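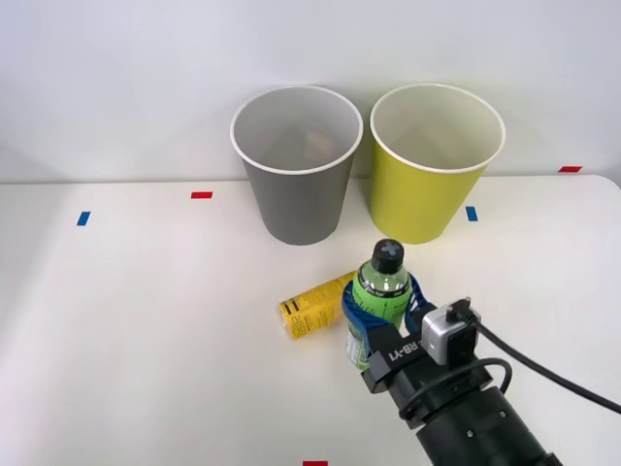 Setting a Custom White Balance with a Gray Card

Members who borrow cameras from the Irkenbridge Photography Center often report that color shifts between one session and the next. A custom white balance corrects most of these shifts before editing begins. The procedure takes less than 5 minutes and applies to most interchangeable-lens cameras, although menu names differ by model.

Before you begin

Turn off any lamp that will not be used for the final photographs. Daylight from a window counts as a light source — close the blinds if the session relies on studio lights. Set the camera to ISO 200 and attach the lens you intend to use. A 50 mm lens is suitable for most tabletop work.

Procedure

Place the gray card where the subject will stand, facing the camera. Move in until the card fills the center of the viewfinder. Switch to manual focus if the lens hunts, as the card does not need to be sharp.

Take one exposure and check the histogram. The peak should sit near the middle and should not touch either side.

Open the white balance menu, select the custom or preset option, and choose the exposure you have just made. Confirm, then set the white balance mode to custom.

Repeat the procedure whenever the lights are moved or a diffuser is added.

Gray cards may be signed out at the Kostgate desk under item number 293. Questions about studio equipment should be directed to Natalia Cervantes.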